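Chapter 4
Clearing and Sorting Small Items on a Work Surface

Objectives
After studying this chapter, the reader should be able to classify loose items by stiffness, choose an order of removal, and estimate the clear area a surface needs before work resumes.

4.1 Rigid and soft items

Items left on a table fall into 2 broad classes. A rigid item keeps its outline when it is lifted. A soft item, such as a cloth or a thin bag, does not, and its outline on the table says little about its true size. A bag that measures 200 millimeters across when crumpled may cover several times that area when spread flat.

Soft items also hide other items. In the Javside tidying study, Hamann and Weerasinghe recorded 17 cases in which a small object was carried off inside a folded cloth and later reported missing. Most were short, rounded objects that rolled into a fold during lifting.

4.2 Order of removal

The general rule is to remove soft items first, and slowly. The item is gripped at a raised fold near its center, lifted a short distance, and held until anything beneath it has separated. It is then moved sideways, clear of the pile, and set down. Small rigid items are collected next and placed in a shallow tray. Wiping is left until last.

An exception applies when part of a rigid item can be seen at the edge of a fold. If that part is large enough to grip, the rigid item may be drawn out first, along its long axis, while the fold is left in place.

4.3 Terms used in this chapter

Cover: the portion of an item hidden by another item.
Ridge: a raised fold that can be gripped from above.
Clear area: the part of the surface on which nothing rests.

Cover is given as a fraction of the hidden item's length. Section 4.4 applies these terms to a wooden tabletop holding one soft item and one small rounded item.

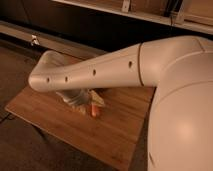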